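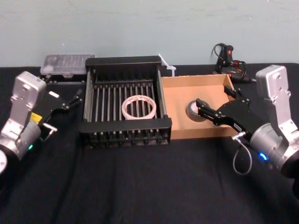
The black dish rack with a roll of tape lying in it, and an open cardboard box next to it.

Dish racks for the packing table

Readers who pack parcels for the Delmont sale will have seen a request in the August issue for old dish racks. We now have enough, so please stop leaving them in the porch. This item is for anyone who asked what they are for, and for those who have one at home doing nothing.

The idea came from Usa Meesuk, who packs for the craft stall and was tired of losing the tape under the paper. A rack has a rim, so whatever is put down in it stays inside it. It also has slots, which suit flat things: envelopes, card stiffeners, a ruler, the order sheets. She tried one for a single sale and kept it.

We sent out 1,043 parcels last year and hope to reach 2,000 this time, so the table matters more than it did. The order of work is the same as before. Box on the right, rack in the middle, finished labels at the back. Left-handed packers may turn it all round, but please put it back when you go.

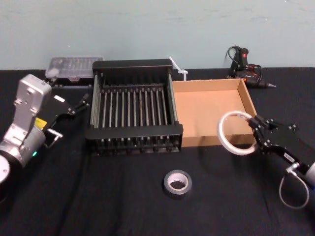 Dish rack on the black cloth, with its row of metal rods.

A few notes on choosing a rack. Metal rods are better than moulded plastic pegs if you want to stand card between them. Look for a rack with an open top and a rail along the front. Take out the drip tray and the cutlery cup and leave them at home. Wash the rack and dry it well before it goes anywhere near paper, as old limescale comes off as white dust and marks the envelopes.

Panya Siriwan has cut felt pads for the feet of the ones we were given. If yours has no pads, a cloth over the table does the same job and stops it sliding.

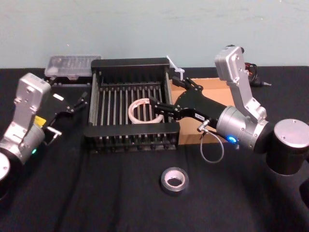 Tape is still the thing we run short of. Please finish one roll before starting the next, and fold the end over so the next person can find it. Scissors go back on their hook. A roll put down in the rack, like the ring in the picture, is easy to reach from either side of the table, and it can't roll off on to the floor. Spare rolls are in the cupboard under the Jaidee calendar, and Pongsak Chuensuk has the key.

The next packing evening is October 26, 2020. Bring your own pen. Evanthia Vlachopoulos will have the address list, and we expect 60 parcels, most of them small. Anything going abroad should be left for her to weigh.
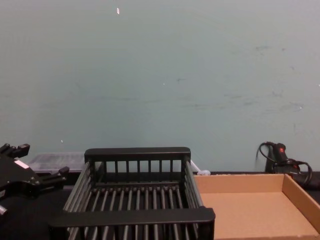

Can I use the same rack for dishes afterwards?
Better to keep it for packing, as bits of tape and card get caught between the rods and are a nuisance to wash out. If you do want it back in the kitchen, give it a good scrub in hot water first.

We have 3 racks left over. Ask Sunee Luangrath if you would like one.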